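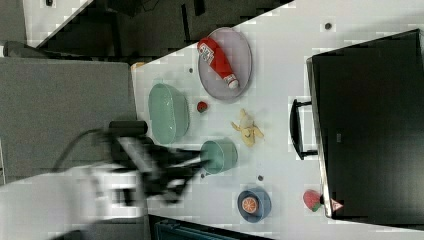
Warum will der Ketchup nicht aus der Flasche?

Ihr kennt das sicher: Die Pommes liegen schon auf dem Teller, man hält die Flasche mit dem Kopf nach unten und wartet. Es kommt nichts. Man wartet noch ein bisschen. Dann schüttelt man einmal kräftig, und plötzlich liegt ein großer roter See auf dem Teller. Warum benimmt sich der Ketchup so?

Zuerst schauen wir uns das Wasser an. Wasser ist eine einfache Flüssigkeit. Wenn man ein Glas kippt, dann fließt es sofort heraus. Ob man vorher rührt oder nicht, macht für das Wasser keinen Unterschied. Honig ist viel langsamer, weil er dicker ist. Man sagt dazu auch: Er ist zähflüssig. Aber auch der Honig fließt von allein, man braucht nur Geduld.

Ketchup ist anders. Er besteht aus Wasser, Essig, Zucker, Salz, Gewürzen und sehr vielen winzigen Stückchen von Tomaten. Diese Stückchen hängen aneinander wie Kinder, die sich an den Händen halten. Solange sie sich festhalten, bleibt der Ketchup stehen, fast wie ein Pudding. Wenn man aber schüttelt oder auf die Flasche drückt, dann lassen viele Stückchen einander los und rutschen vorbei. Der Ketchup wird dünner und fließt. Hört man mit dem Schütteln auf, wird er wieder dicker. 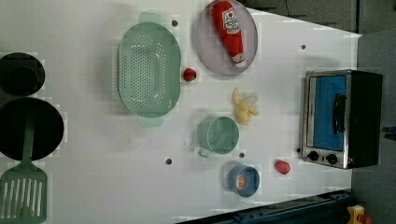 Foto: Navumex / B. Hubáček

Für solche Flüssigkeiten gibt es ein schwieriges Wort: nicht-newtonsch. Das kommt von dem Forscher Isaac Newton, der vor mehr als 300 Jahren über das Fließen nachgedacht hat. Wasser ist eine newtonsche Flüssigkeit, Ketchup nicht. Auch Zahnpasta und Wandfarbe gehören zu der Familie von Ketchup. Die Farbe soll sich ja leicht mit dem Pinsel verteilen lassen, aber an der Wand soll sie nicht herunterlaufen.

Es gibt auch das Gegenteil. Wenn ihr Speisestärke mit wenig Wasser mischt, bekommt ihr einen Brei, in den man den Finger langsam hineinstecken kann. Schlägt man aber schnell darauf, wird er hart.

Versuch für zu Hause

Ihr braucht: zwei gleiche kleine Gläser, Ketchup, einen Löffel und einen alten Teller.

Füllt in beide Gläser gleich viel Ketchup und lasst sie eine Stunde stehen. Danach rührt ihr in dem ersten Glas 32 Mal kräftig um. Das zweite Glas bleibt in Ruhe. Jetzt kippt ihr beide Gläser gleichzeitig über dem Teller. Welcher Ketchup läuft zuerst? 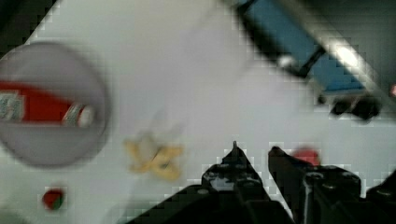
Rot auf Grau: der Teller auf dem weißen Tisch.

War Ketchup immer aus Tomaten?

Nein! Das Wort kommt wahrscheinlich aus Asien und hat dort eine Soße aus Fisch gemeint. Seeleute und Händler haben die Soße nach Europa gebracht. In England hat man dann Ketchup aus Pilzen oder aus Walnüssen gekocht. Die Tomate kam erst später dazu, in Amerika.

Wenn man Ketchup selbst kochen möchte, braucht man viele Tomaten. Aus 2.000 Gramm werden bei mir am Ende 900 Gramm Soße – der Rest ist als Dampf in die Küche geflogen. Bitte kocht das nur zusammen mit einem Erwachsenen, denn die heiße Soße spritzt sehr.

Blažena Hubáček

Zuletzt aktualisiert: 26.7.18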